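4. Recording Pick Demonstrations with the Hand-Held Gripper

This section covers one recording session for the Skeder snack-sorting task. It assumes the gripper has been assembled (Section 2) and the wrist camera calibrated (Section 3). Club members who have not signed the bench sheet should work with someone who has.

4.1 Before you start

1. Clear a work area large enough for one tray and a full arm swing on either side of it.

2. Check that all linkage screws are snug. Do not overtighten. The printed arms crack at the screw seats, and the Dikby spare set is down to its last pair.

3. Wipe both finger pads with a dry cloth. Sugar and crumbs change the grip.

4. Route the camera cable behind the bracket. Leave one loose loop so the wrist can turn without pulling the plug.

5. Start the logger and enter your operator name, the task name and the tray layout number. The logger will not save a session if any of these is blank.

6. Open and close the fingers fully three times. The width reading should run from 0 to 882 and back. If the top value falls short, repeat the calibration in Section 3.4.

CAUTION: Keep your free hand out of the tray while the fingers are moving. Apart from the risk of a pinch, any demonstration with a bare hand in view is rejected at review.

4.2 Loading the tray

1. Place the snacks in the tray with space between them. Mix shapes and wrapper types.

2. Lay flat packets with the long side at varying angles. Do not line them up with the tray edge.

3. Extra snacks may lie outside the tray. They serve as distractors and are not picked in this task.

NOTE: A patterned table covering is allowed. Use the same covering for the whole session and write it in the layout field.

4.3 Recording a pick

1. Hold the gripper above the tray with the fingers open. Press the record button and wait for the tone.

2. Lower the gripper at a steady speed until the pads are level with the middle of the item.

3. Close until the pads touch both sides. For crimped packets such as pineapple cake, take hold of the body of the packet and let the sealed end hang free.

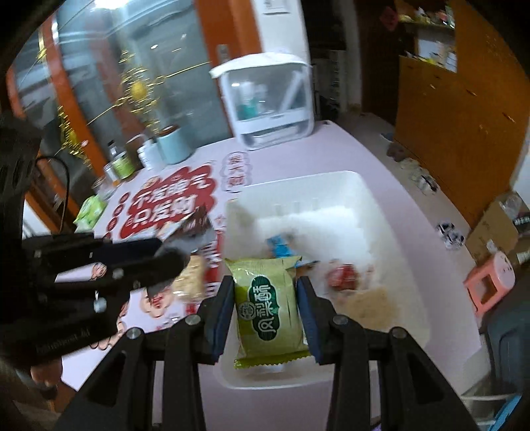
Magnus Ogilvie asked for a change at this step after his first session: the old text said to squeeze until the packet stopped moving, and he had flattened four cakes before the width log showed why. He suggested stopping at first contact, waiting for one count, then adding only enough force to lift. Steps 4 and 5 follow his wording.

4. Stop closing at first contact. Wait one count.

5. Add just enough force to lift. The force reading should stay under 800 for soft items. Hard biscuits may go up to 1395.

6. Raise the item clear of the tray wall and hold it still for one count.

7. Move to the drop zone, lower until the item touches the surface, and open the fingers.

8. Press the record button again to end the demonstration.

If the item slips, do not stop the recording. Pick it up again from where it fell and finish the motion. Add the tag "regrasp" when the logger prompts you. Two or more slips in one demonstration should be tagged "discard".

4.4 Session length

A full session is 44 accepted demonstrations on one tray layout. Take a break at the halfway point. Tired operators tend to drop the wrist, and the camera then loses sight of the fingertips.

Replace any packet with a torn or badly creased wrapper. Do not put it back in the tray for a later layout.

4.5 Saving and upload

1. Close the logger and wait for the status line to read "written".

2. Copy the session folder to the Liao drive. Do not rename the files.

3. Enter the session on the Havero sheet with the accepted and discarded totals.

4. Unplug the gripper at the computer end first, then coil the cable loosely.

Report missing frames or a frozen width reading to Ximeng Wei before deleting anything. Known logger faults are listed in Section 7.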